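Start Werkstattbuch Rezepturen Farbproben Archiv Kontakt
Lesezeit: 3 Minuten

Do., 1. Juni

Krapp, dritter Anlauf, und ein bisschen Nachdenken über das Wasser

Heute früh war es in der Färbeküche so angenehm kühl, dass ich die Fenster gleich offen gelassen und mir erst einmal in aller Ruhe einen Tee gemacht habe, bevor ich an die Töpfe gegangen bin. Der Krappansatz von gestern hatte über Nacht gestanden und roch genau so, wie er riechen soll, erdig und ein wenig süßlich, fast wie Rote Bete, die man im Keller vergessen hat. (Ich mag den Geruch ja. Ich weiß, dass ich damit in der Werkstatt ziemlich allein bin!)

Zur Erinnerung für alle, die im April nicht dabei waren: Die ersten beiden Durchgänge für den Auftrag Lustgate sind uns ins Braune gekippt. Beim ersten Mal war das Bad zu heiß, das steht so auch im Buch. Beim zweiten Mal haben wir brav die Temperatur gehalten und trotzdem ein müdes Ziegelrot bekommen, und seither habe ich das Wasser im Verdacht. Wir färben ja seit dem Umzug nach Flornotville mit dem dortigen Leitungswasser, und das ist deutlich weicher als das, was wir früher hatten. Krapp will aber Kalk, das weiß man eigentlich, und man vergisst es trotzdem, wenn man jahrelang genug davon aus dem Hahn bekommen hat.

Also diesmal mit Kreide. Ich habe 393 g Wolle genommen, einfädiges Garn von Trịnh, gestern gebeizt mit 12 Prozent Alaun auf das Trockengewicht, dazu etwas Weinstein, aber sparsam. Nach dem Beizen lag die Wolle über Nacht feucht im Tuch. Die Kreide habe ich in einem Glas warmem Wasser aufgeschlämmt und erst dann ins Bad gegeben, sonst klumpt sie und setzt sich unten ab. Danach langsam, wirklich langsam, auf 60 Grad. Das hat ewig gedauert, und ich habe zwischendurch das Regal mit den Probekarten neu sortiert, was ohnehin längst fällig war.

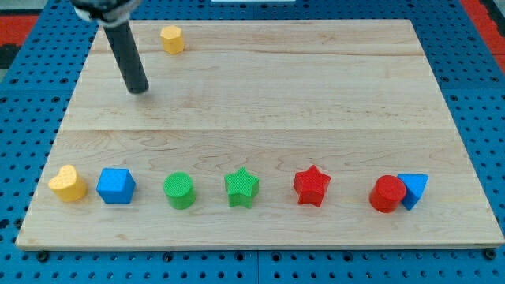 Nach der ersten Stunde war der Strang schon ein recht ordentliches Orangerot, nach der zweiten hat er sich dann in die Richtung bewegt, auf die ich gehofft hatte. Gegen Mittag kam Thảo Âu mit ihrem Indigozettel vorbei, hat in den Topf geschaut und gemeint, ich solle bloß jetzt die Finger davon lassen und alles im Bad auskühlen lassen. Das mache ich auch, obwohl es mir schwerfällt. Ein kleines Probestück habe ich trotzdem herausgenommen, gespült und neben die alte Karte 17 gehalten. Die beiden liegen nah beieinander, die neue Probe vielleicht einen Hauch kühler. Bei Tageslicht am Nordfenster muss ich das noch einmal anschauen, wenn sie ganz trocken ist, denn nass lügt Wolle immer ein bisschen.

Noch etwas zum Krapp selbst: Der Beutel von Sunduvis ist feiner gemahlen als der alte und gibt viel schneller ab. Dafür sitzt das Pulver überall in den Fasern, und das Ausschütteln wird kein Vergnügen. Beim nächsten Mal binde ich ihn in ein Stück Nesselstoff ein. Im Vorratsglas sind laut Waage noch 713 g, das reicht für den Hauptauftrag und lässt sogar Luft für ein Nachzugsbad, auf das ich mich ehrlich gesagt am meisten freue, diese hellen Lachstöne bekommt man ja auf keinem anderen Weg so hübsch hin.

Offen:
Strang morgen früh herausnehmen, erst trocknen lassen, dann ausschütteln und spülen.
Lichtprobe ans Südfenster, die Hälfte mit Karton abdecken.
Nesselstoff waschen, die Appretur muss raus.
Thảo fragen, ob sie den großen Topf am Montag braucht.

Das Bad bitte nicht wegschütten! Der Deckel liegt drauf und der Zettel klebt am Griff.

4 Kommentare 11 Mal geteilt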